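Goody bags, night one

November 2019

Ok so it's late and I have 33 of these to do before I go to bed, so this will be quick. 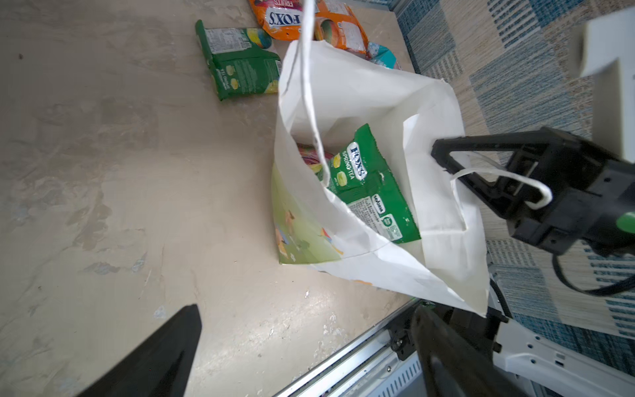 Every year I say I'll start the goody bags early and every year I'm doing them the night before. Korkor offered to help back in February, when it was all just talk, and then of course she moved. Miss you Korkor. Come back and fold things.

The plan this time — white paper bags with the twisty handles, a green print on the front, little cartoon figures. Kids like them. I wanted plain brown ones but Efren said plain brown looks like lunch, and he's right, annoyingly.

Candy. Went with Fox's, the Spring Tea ones, green package. Never tried them before this. They're the pale yellowy green kind and I've had maybe nine tonight, so the count is already off. Something stripy goes in too for color. Otherwise it's green on green on green and looks like I gave up.

Order matters more than I thought. Stripy thing first, down at the back, then the Fox's in on a slant so the name shows. If you stand it straight up it slides down and all you see is bag. Took me way too many bags to work that out.

Handles are a pain. They flop inside and then you're fishing around for them with candy in the way. Pull both out BEFORE you fill. Wrote that on a sticky note for next year, will lose the sticky note.

Also the paper creases if you so much as look at it. Gave up on that. Creased is fine. They'll be ripped open in the car anyway.

The table, yes, I know. I've scrubbed it. Those marks have been there since the stenciling weekend and they are not comming out. Arnel says sand it, Arnel can sand it.

Budget was 50 and I came in at 45 becuase I skipped the ribbon. Not sorry. Ribbon takes forever and my fingers hate it. Might do name tags if there's time, there won't be time.

Still need to find a box big enough to carry them all over to Pratside in the morning. Last year we used the laundry basket and two tipped over in the trunk. If anyone local has a big flat box, text me tonight, I'm up.

Ok back to it. Kettle's on.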